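Kitchen Corner Inspection, Dalovton House, Ernside
Form 551, filled in February 8, 2021
Area: round table, dry goods and small appliances

1. Table stands level and does not rock. OK
Comment: I pushed from each side. One leg has felt under it, please leave it there.

2. Table top free of splinters and cracks. OK

3. Cables kept away from the place where people work. TO IMPROVE
Comment: The cable of the white appliance goes across the table. It is thin and white, so on the light wood a person can miss it and catch it with the sleeve. Please lead it behind, and fix it with a clip. I wrote the same remark in May.

4. Pot handles firm, nothing turning or loose. CHECK AGAIN
Comment: The steel pot that we use for the soybeans has a black plastic handle, joined with a thin metal bracket. A bracket of this kind must be looked at every month. If it moves under the thumb, the pot goes out of use until it is repaired.

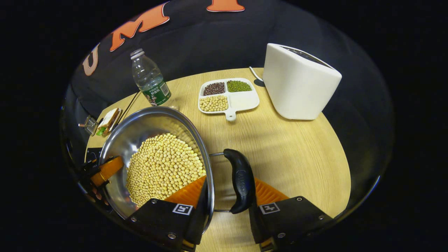 Item 4, pot with dried soybeans, held by the handle. Divided plate behind it, see item 5.

5. Dry beans separated by kind. OK
Comment: Dark red beans, green mung beans and yellow soybeans each have their own compartment on the white plate. The fourth compartment is empty and can stay so. Dropped beans must be picked up from the floor at once, they are very slippery under a shoe.

6. Personal food kept apart from the sorting work. NOT OK
Comment: A sandwich on a dark tray and a bottle of water were on the same table. Food for eating should go to the side shelf before the beans are opened.

7. Storage bins closed and with a label. OK
Comment: Bin 1021 from Özkan has a new lid. The old one did not close well in one corner.

8. Shelf load under 40 kg. OK

9. Fire blanket in reach, Horus type, seal not broken. OK

Open points: 3 (items 3, 4 and 6). Item 3 first, please.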